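Tevenent hand gripper kit: built at home, tried on a heap of laundry

I've wanted a pair of hand-held grippers for ages, mostly so I could record picking-up jobs by hand and feed them to the little arm in our shared workshop. Damuvent wanted far too much for theirs, so I bought the Tevenent kit from Stesbridge instead and put two together over a few evenings at the kitchen table. Mine have yellow fingers on a black body, and the bedroom with the big window became the test bench.

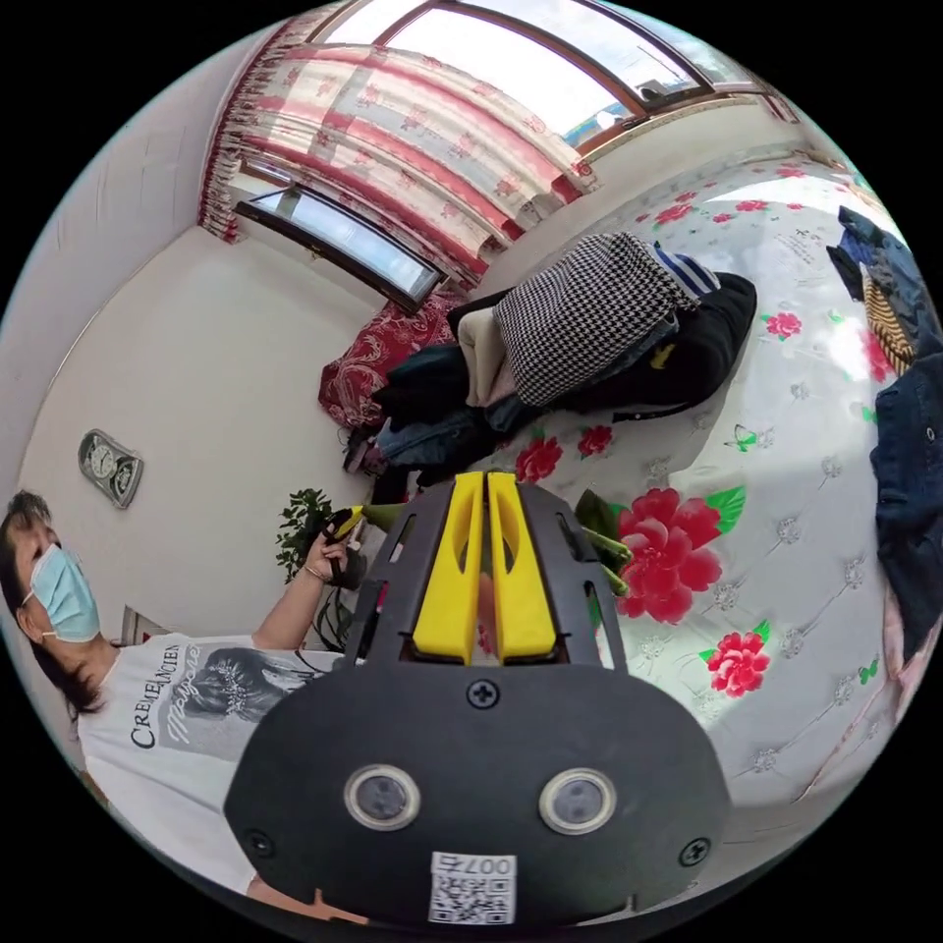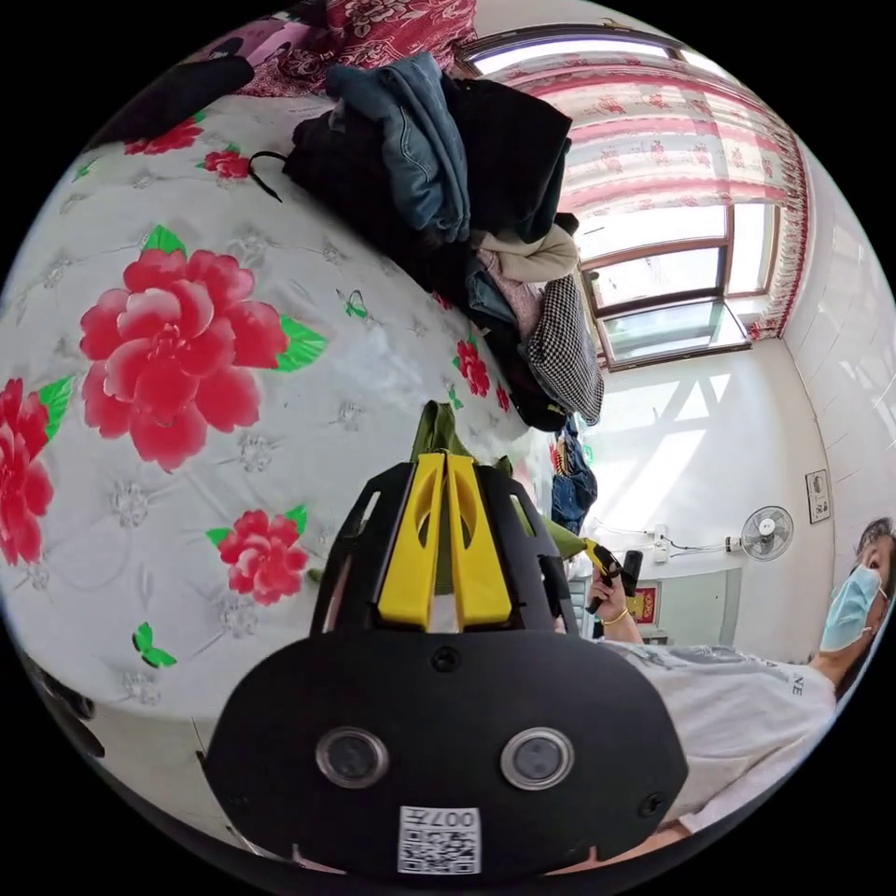 Building it

You get the printed body, the fingers, a bag of screws and a booklet that has clearly been translated in a hurry. It says 6 hours for the pair. I took 8, and one of those went on looking for a screw in the carpet. Have a magnet handy! The slots in the fingers needed a bit of filing on one set and none at all on the other, so the printing isn't terribly even. The side rails went on first time – lovely fit, no wobble.

My one real moan is step four, where you're told to close up the back before you've fed the cable through. Don't. Feed the cable, then close it.

Using it on clothes

I went straight for fabric (everybody shows these things off with wooden blocks, and blocks are easy). The olive-green cloth in the second picture is a good one to start on, as it bunches up nicely between the tips. Jeans are harder work. You have to go for a seam or a fold, and thick denim wants a firmer squeeze than my hand enjoys after half an hour.

The finger tips come close together, so thin stuff doesn't slide out much. I do wish they were a touch grippier, and I've stuck a strip of rubber on one pair to see if it helps. Jury's out.

Software

Free to download, a bit plain, does the job. I've got 700 short recordings off the pair so far, and only a handful were spoilt. Zhuravel make a nicer viewer, and it opens the same files, so I use that for trimming.

Would I buy it again?

Yes, I think so – though I'd ask for the spare finger set at the same time, as postage on its own is daft. The new booklet is meant to come out in December. If they've fixed step four I'll add a note underneath.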